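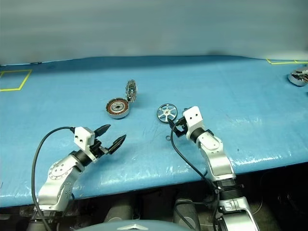
Two-armed robot still short of a shift's work, shop owner says

Flurnen came to the Homstead repair shop in November with a robot and a large claim: that a machine with two arms and two-fingered grippers could take over bench work on small electric motors. The claim looks smaller now.

The task sounds dull, and that is the point. A worker picks up a wheel, a rotor or a stator, turns it the right way around and puts it where the next person needs it. People at Homstead do it while talking about lunch. Flurnen says its robot finished the job without help in 31 of 48 tries. The company calls this "strong early progress." It leaves 17 tries in which a person had to step in or the work was not done.

"If I hired somebody with that record, we would be having a talk by the end of the morning," said Anselmo Rivadeneyra, who runs the shop. He said he would look at the machine again once it could get through a bin of 300 parts with the staff on the other side of the room.

Jacinto Jaramillo, an engineer at Flurnen, said the raw score hides the hard part. A spoked wheel can be held in many ways, he said, and most of them are wrong for whatever comes next. Copper windings are easy to scratch. He expects the numbers to climb as the robot gets more practice, but would not say when it might work a full shift.

Speed is the other problem. Flurnen gave an average of 21 seconds per part for the tries that worked. The company did not give a figure for the rest, and it has not put a price on the robot.

Household chores are next on Flurnen's list, according to its website, which mentions dishes and laundry. That seems a long way off. A repair bench has marked areas and a short list of parts. A kitchen sink on a school night has neither.

Quintela, a rival firm, has made similar promises and has yet to publish any test results. Rivadeneyra said he has no plans to cut bench hours. Flurnen is due back at the shop in the spring with new software and the same grippers.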